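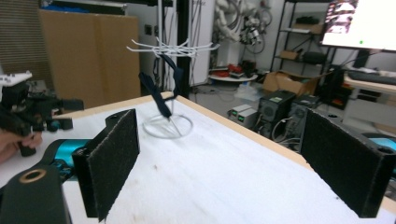
Minutes of the meeting, Mirnness accessories group
Feb 6, 2018

Present: Olga Bustos (chair), Callum Moncrieff (minutes), two colleagues from Lavton.

1. Minutes of the December meeting
Accepted with one correction: the order number for the hanging racks is 3146.

2. Table racks
The group discussed the white wire rack with the round base and the curved hooks at the top. Olga likes that it takes little place on a table. Callum asked if long straps and ties should hang from one hook or be laid over several. It was agreed that one hook is better for the shop – a strap laid over the crown can twist around the pole, and the customer does not see its full length.

Decision: we order 40 racks, white only. Lavton will confirm the price in writing.

3. Dark colors
Olga reported that navy items are easily taken for black in the evening light. Labels will carry the color name in larger letters. Callum prepares three samples of the label.

4. Cardboard
Boxes from deliveries must be made flat on the same day. Large panels can stay against the wall, but the way to the shelves must be free.

5. Other matters
The offer from Banix was not ready and is moved to the next meeting.

Callum will send the date by email.

Mirnness accessories group | Contact | Back to top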